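Home Topics Unanswered Tags Members Search

Comparing two grippers in simulation, narrow one wins on balls but I don't trust it

Posted by benchside_k in Grippers and End Effectors

I am trying to choose between two grippers for a small pick and place cell. The parts are light plastic balls that have to go from a table into an open box. I have the arm modeled and both grippers loaded as swappable tools. One is the Zolesel, a slim two-finger type that tapers toward the tip. The other is the Goto wide jaw, which has flat pads and a lot more contact area.

I ran the same script with each tool. Same arm, same start pose, same ball positions. Out of 140 picks per tool, the Zolesel got 79 percent into the box and the Goto got 50 percent. Most of the Goto misses come from the outside of the jaw touching something next to the ball on the way down. The Zolesel misses are different. It closes, lifts, and the ball drops out somewhere on the path.

My supervisor wants to order the Zolesel based on these numbers. I am less sure. I set friction to the default value for everything and never changed it. Does a simulated comparison like this mean much, and what would you change before spending money?

Controller is a Pathak, position mode only. No force feedback.

Replies

Rajkumari Mathur

The two kinds of misses should be looked at separately, so start by splitting your log that way.

Collisions on approach are geometry. If the gripper model and the part positions are right, the simulator will get this mostly right too. I would believe the Goto result as far as clearance goes. Check that the collision mesh is not a convex hull around the whole jaw, though. Many importers do that by default, and it fills in the space between the fingers. I lost most of October to that once. Turn on the collision shape display and look at it with the jaw open.

Drops during the lift are contact physics, and there the default friction number tells you very little. Run the set again at a low, a middle and a high friction value for both tools. If the Zolesel stays ahead at all of them, you have something to show your supervisor. If the order flips, you need a real ball and a real finger before you decide.

Also check these:

Where the tool center point is. If you swapped tools and kept the old offset, one of them is closing above or below the middle of the ball. On a sphere, a few millimeters high will squeeze it out downward. This alone could explain your drops.

The time step. Small light objects between stiff fingers are hard on the solver. Cut the step in half and repeat a handful of picks. If the success rate moves a lot, the step was too big.

Lift acceleration. In position mode the arm may be jerking at the start of the lift. Slow it down and see if the drops go away.

I keep a scene for the clearance check where the pick is beside a thin rail, with a box off to the side for the finished ones. I stop the arm just before the fingers close and look from a couple of angles.
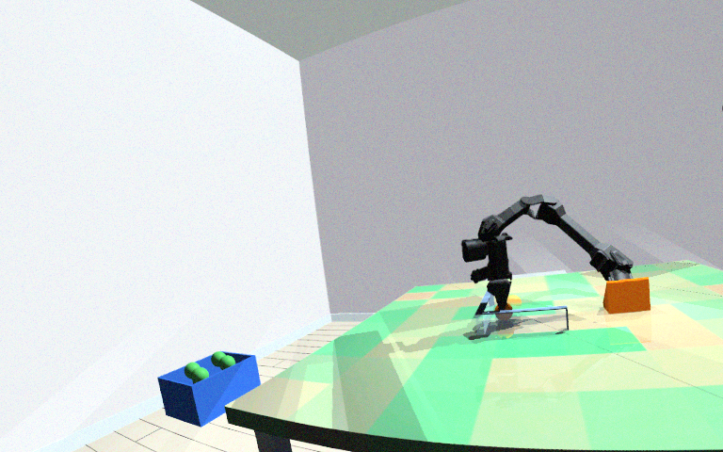 Narrow gripper over the orange-red ball, green balls in the blue box at left.

With a rail that close I want to see how much room the tool has before I run a full batch. Do the same stop with your wide jaw and measure the gap on each side. If it is short by only a small amount, you may be able to rotate the wrist and approach with the jaw running along the obstacle. That costs nothing and could bring the Goto number up.

torque_and_tea

just buy the narrow one. sim is never right anyway and you can return it

dlh_automation

I would not order on a return policy. Ours charged a restocking fee.

I agree with Rajkumari about the offset. We compared a Zarko parallel gripper against a three-finger one last year and had the wrong tool center point on the Zarko for the first 2 batches. After we fixed it the results were nearly even and we threw the old data out.

One more thing is to randomize the ball positions. If every run uses the same spots, you are repeating the same few picks over and over, and one bad spot can pull the whole percentage down. Move each ball a little between runs and save the seed so both grippers get the same set.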